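Teaching Two Arms to Clean a Bathroom
By a contributing writer, 27 June 2024
14 comments | 165 shares

The bathroom is the smallest room in most homes, and for a robot it is maybe the hardest. In a kitchen, the machine has a long counter and everything stands at the same height. In a bathroom, the work is near the floor, the walls are close on both sides, and many surfaces shine. For this reason the research team at Evside decided to begin there.

Their project has the name Fiore. The aim is simple to say: a robot with two arms should clean a toilet in a home it has never visited, with the brush that is already there. The team did not want a special tool fixed on the wrist. They wanted the machine to take the same brush the family takes.

I spent two days with them in Testham, where they use ordinary apartments for their tests. Before my visit I imagined a laboratory with clean white walls. What I met was a lot of shoes by the door and people speaking quietly in a corridor, so as not to disturb the person who was guiding the arms.

The method has two parts. First, a human operator moves the robot through the full task from a distance, and the robot records what its cameras see together with the position of each joint. One such recording is called a demonstration. The team collected 328 of them. Then a network is trained to predict the next short piece of movement from the pictures alone. Many groups work like this now, and Evside does not pretend that this part is new.

The new part is how they choose which moments to learn from. In a long recording, most of the time the arms are only traveling. The important moments are short: the fingers close on the handle, the brush passes over the edge of the bowl, the brush goes back to its place. The software, which they call Drodeo, looks for these moments and shows them to the network more often during training. It also marks the seconds just before contact, when a small error can still be corrected.
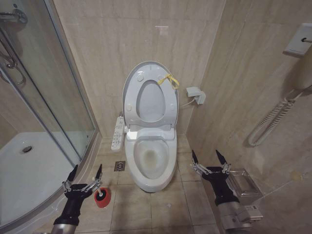
Why the brush is difficult

A toilet brush stands on the floor, often in a narrow place, and a gripper must come to it from above without touching anything near it. When the shower is glass, as in the bathroom with the marble-patterned tiles, the depth camera may look through the panel and report the wall behind. The robot then believes it has more space than it has. In the early trials the left arm was often too confident because of this.

The raised seat is another question. The robot should not push it, and it should not be afraid of it either. The first version of the network kept so far from the seat that the brush could not reach the bottom of the bowl. After the training with Drodeo, the arm came closer and the movement looked more natural to me, although it was still slow.

What the numbers say

The team compared the two versions in 100 trials each, in 3 bathrooms that were not in the training data. With ordinary training, the robot finished the whole task in about half of the trials. With the selected moments, it failed much less often when taking the brush, but almost the same when returning it. The team wrote this weak result in the first page of their report, and I respected that.

They have an idea about the reason. When the brush goes back, the gripper itself hides the place where it must go. A person solves this by memory and by feeling. The network has only a short memory, and the fingers do not feel very much. A version with a longer memory will be tested in August.

There is also the matter of judging what is clean. At present Fiore follows a learned motion and then stops. It does not look again to see if a stain is still there. For a family this would be the first thing to ask, and the team agrees. They prefer to solve the holding of the brush before the looking.

On my last afternoon they were preparing another bathroom, smaller than the others, with a door that opened to the inside. The robot's base had to be turned several times before it could enter.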